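Thread: Two-hand build in the shared shop, grip trouble on soft stuff

rerside_bench
Wrist cameras are wired as of Friday. Both hands close, but cloth is giving me trouble. The finger goes into the fold and I can't tell when it has hold of anything.

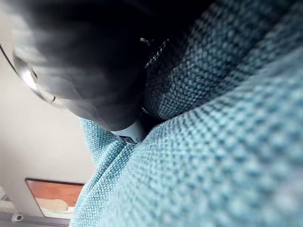 What are you using to sense contact?
Motor current only. It trips at 200 on my scale, and knit hardly moves the reading.

tolentino_k
Raise your sample rate before you buy sensors. Mine was far too slow.

rerside_bench
Already at 1,000 a second.
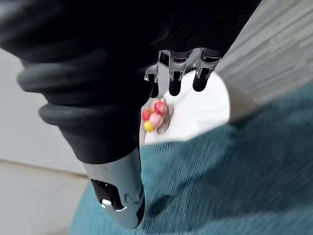 flamley
I'd leave the current limit alone and work on approach height. Three fingertips right over a white disc like that, with small round pieces on it, will push things away if the hand comes in low. Jomar Lumanlan's mount let him set height separately.

tolentino_k
Disagree. Height won't fix cloth. As for the sleeve, mine crept down toward the knuckles until I 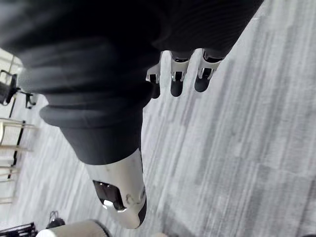 put 2 wraps of hook-and-loop tape under the cuff. It stays put now.

flamley
Tape will rub the cable. Use a clip.

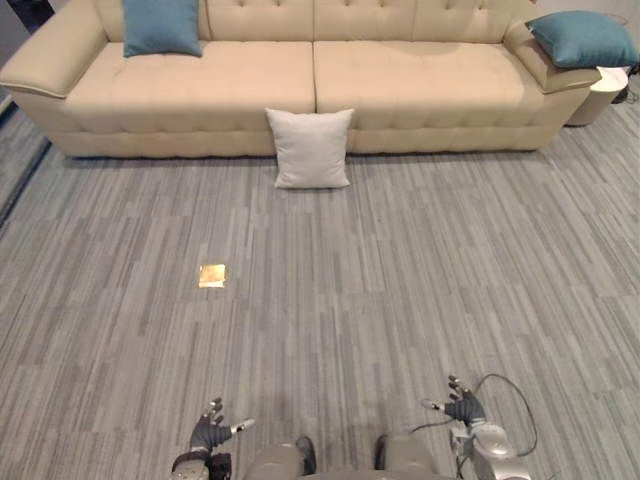 Do both hands run off one controller?
Each has its own, a Wonis board, and they share a power supply.

rerside_bench
I'll try height first, then the tape.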